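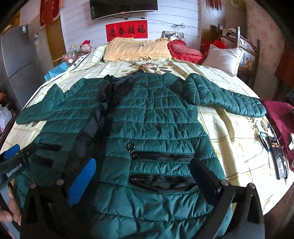 So I've had the new laptop for most of April now and a few of you have been asking how I'm getting on with it. It's the Arketti, the smaller one, bought refurbished from a shop in Wosthorpe for £571. My old machine was eight years old and had started taking so long to open a spreadsheet that I'd go and put the kettle on and come back to a blank window.

I should say I'm no expert. I don't run the tests where you get a big score at the end and compare it with everyone else's. I did download one, got 241 for something called mixed load, had no idea whether to be pleased, and deleted it again.

What I can tell you is what it's like to use all day. It wakes up the moment I lift the lid, which after the last one feels like witchcraft! Photos open straight away. I had 18 tabs going the other night with music on and a video call in the corner and it didn't so much as cough. The fan does come on, but it's a low sort of hum and I stop hearing it after a minute or two.

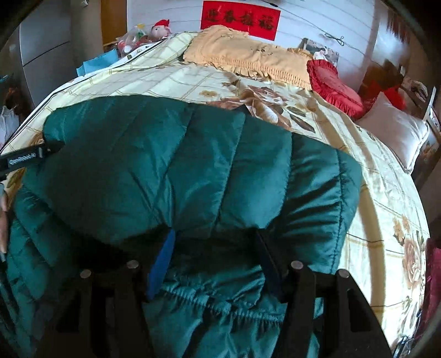
The keyboard took me longer. The keys are flatter than I'm used to and the delete key is right next to the power button (who signed that off?). I've put the laptop to sleep by mistake more times than I'd like, usually halfway through an email. There's a setting to make you hold the power button down before it does anything, buried under Battery of all places, so go and look there if you've got the same model.

Battery life is good but not what it says on the box. I get from breakfast to mid-afternoon with the screen at a sensible brightness, less if I'm on calls. It's refurbished, so I wasn't expecting miracles, and it charges fast enough that I've stopped carrying the plug from room to room.

My one real grumble is the ports. There are 2, both on the left, and one of them is taken up by the charger. I ended up buying a little Turnavmont hub so I could plug in my mouse and the backup drive at the same time. It works fine - gets a bit warm, but fine.
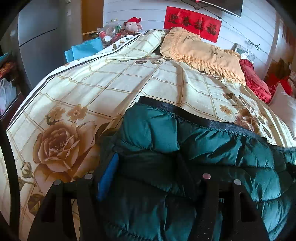
Moving everything over was the part I'd been dreading. I copied my documents across with the drive, which took an evening, and then spent another evening hunting for passwords. I use Kim for my notes and that was the easy one, I just signed in and it all came down by itself. The printer was not easy. The printer still isn't talking to it, and I've been emailing things to my phone and printing from there like a lunatic.

Would I get the bigger screen if I did it again? Maybe. I squint a bit at spreadsheets. But it goes in my bag without me noticing, and I do like that. I put the same question up last time and had one reply.

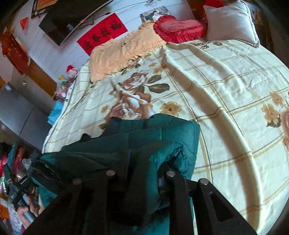
Wosthorpe Reader: I've got the bigger one and I'd swap with you tomorrow. Lovely screen, weighs a ton. On the printer, try removing it completely and adding it back by its network address, mine only behaved after that. And watch the hub if it's getting warm, I'd unplug the drive when you're not backing up.

I'll have a go at the printer thing tonight. If it works I'll put the steps up.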